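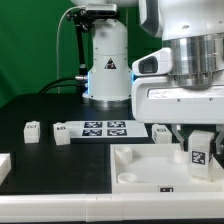

Thread time, budget edition! I have until January to hand in an equipment plan for our little automation bench and I've been putting it off, so I'm doing my thinking out loud. Mute me now if spreadsheets make you itchy.

1/ Where we're at. One arm, a gripper, a sensor camera on its own mounting arm, a tray and a bunch of white blocks with tags on them. The job is picking marked parts and getting them in and out of the tray. I'd like a second cell doing the same thing, and that's what the money is for.

2/ The arm is the easy bit. Everyone argues over the arm (reach! payload! colour of the lights!) and then it's one line in the budget and you move on. Civier quoted us, Flosuvlow quoted us, and the two numbers were close enough that I stopped caring and started reading the warranty pages instead.

3/ Warranty pages, by the way. One covers the gripper for 12 months and the other for six. Same price bracket! If you only ever compare the front page of a quote you'll miss that completely.

4/ Now the stuff I forgot last time. Cables. Connectors. Mounting arms for cameras. A proper tray. Last time round I had 13 lines in the plan and we ended up buying nearly 143 separate bits, a lot of them on my own card, and I was doing reimbursement forms till my eyes crossed.

5/ So this year there's a line called "bits" and it's a big one. Velimir Vidmar looked over my draft and asked if I could please call it something more grown-up. It's now "integration consumables". Same bits.

6/ Markers! Black and white square tags, we stick them on pretty much everything so the cameras can work out where things are. Printing them is cheap as chips. Getting them flat and square on the part is where the hours go, so I've budgeted labour for it and hardly anything for materials.
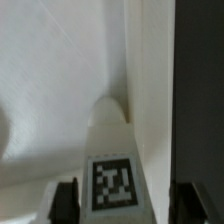 7/ Wrist cameras. I went back and forth on this one for ages. You can save a fair bit by going with only the fixed camera, and Stojanovska will happily sell you a cell that way. I'm keeping the wrist camera in. You get right in close to the tag and the fingers, and I'd sooner drop the fancy table than lose that view.

8/ Spare fingers. Buy them with the gripper! Droruvix does them as a set and the shipping on a single pair later on is daylight robbery. I've put down six pairs, which felt greedy when I typed it - we'll see if it survives the meeting.

9/ Things I've cut so far: the fancy table, the extended training package, a second licence for software only one of us opens. Things I refuse to cut: spare fingers, wrist camera, "integration consumables".

10/ Still stuck on whether to lease or buy the arm. Leasing looks lovely for the first year and then I get to the third column and feel a bit ill. If you've leased one and come out the other side, my replies are open and I'd love to see how you laid out the costs.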